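Visit report: Wundora tableware, sample room and glaze store
17/06/2020

The tour began at the glaze store, where Cremilda Caldeira keeps the dry materials in lidded bins along the north wall. Each bin carries a batch card with the supplier, date of receipt and moisture reading. Stoneware bodies come from Malý in 5 kg blocks. The glaze recipes are mixed on site, sieved twice and left overnight before use.

The current mug range has one shape and a set of interior colors. Outside glaze is applied by dipping, inside glaze by pour and drain. Caldeira said the blue interiors had given the most trouble in May, with pinholes near the foot, and that a slower cooling step between 540 and 440 degrees had been added to the schedule. I did not see the firing logs for those loads, so I note this as reported.

From there we moved to the sample room, where mugs are set out on a board for color comparison before an order is confirmed. The work surface is a wooden table with a teal-green mat.
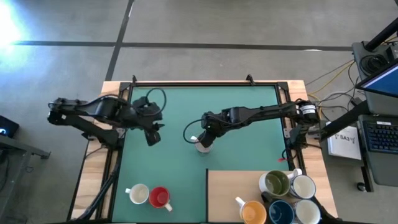 Mugs on the sample board, with olive-green, orange and deep blue interiors among them.

The white exteriors make small differences in the interior glaze easier to judge. The paler interiors are harder - cream can look like plain white under warm light, and the room lamps were changed last year for that reason. The dark navy-blue mug is a full-color piece in the group shown, and it is priced separately.

Handles are checked by hand for a clean join at both ends. Luana Macedo handles returns and gave the main causes as handle cracks and chipped rims, in that order. Most chips occur in transit. The Billari cartons used until May had a single-wall divider; the replacement from Bomo is double-wall and holds up to 105 pieces per pallet layer.

Not covered on this visit: kiln room (loading in progress), decal printing, waste water settling tanks. Macedo will send the carton drop-test results and the revised price list. Lead time for a mixed-color order was quoted as 5 weeks from approval of samples.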